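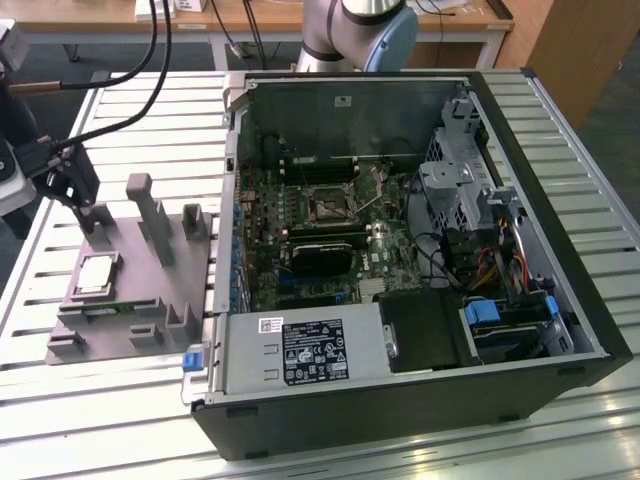

Open day at the Trindcombe robot workshop

7 November 2023

The robot workshop in Trindcombe has opened its doors to the neighbourhood, and 400 people came to look. Most of them stayed longest at the computer bench, where the task is to put parts in a desktop tower. The processor and a memory module wait in a grey 3D-printed tray beside the open case, and the gripper works from above.

"The memory is for us the more difficult part," said Catherine Cowie, who leads the bench. "You must push, but you must feel when to stop."

Visitors could ask questions during the whole afternoon. Calum Yule, 11, wanted to know if the robot can also repair his laptop. The answer was not yet.

The next open day is in December. Entry is free and parking is behind the centre.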